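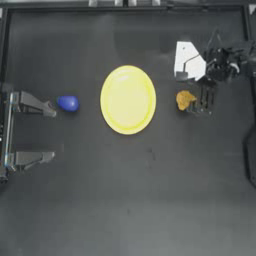
Plate notes, continued from the last post. The yellow one stays. It is taller than it is wide when set lengthwise, with a raised rim and a flat, paler well, and the step between them is enough to stop a small item from sliding off when the plate is tilted.

Color contrast was my main concern. Against dark charcoal gray the rim reads clearly from any seat. Kolbrún Sveinbjörnsson wanted white, and I tried a white Holst dish for 10 days in February. Glare covered most of the well under the ceiling light. The yellow has a glossy spot too, but it stays small.

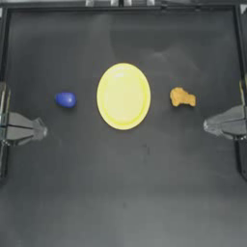

Spacing is the other variable. I keep one small object on each side of the plate and leave bare surface between. Crowding them makes it harder to judge which one is closer to the rim.

The surface itself scuffs. A damp cloth takes off the smudges, and the scuffs remain. Seung-woo Kwon suggested a Grumon mat, 3 mm thick. I have the offcut here and will cut it to size before the next post.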